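Handout 2 - Sorting and putting away soft toys
Course: Care of the Playroom, Ginlow. Tutor: Milagros Nina

## Before you start

Spread the light blue cloth flat and smooth it with your hand. Look for marks and shake off small fluff.
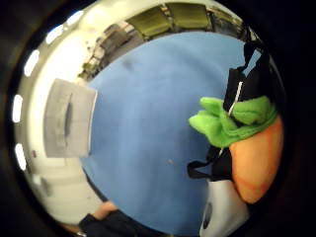

## Sorting

1. Put the toys on the blue surface with space between them. Keep the open white box near you.
2. Check the seams first, then the small parts - leaves on the pineapple, quills on the hedgehog. 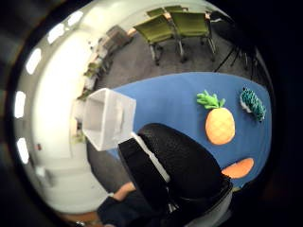
3. Toys with a loose seam go to the mending shelf. The others go in the box, the biggest first.

Please bring 2 toys from home for the next lesson.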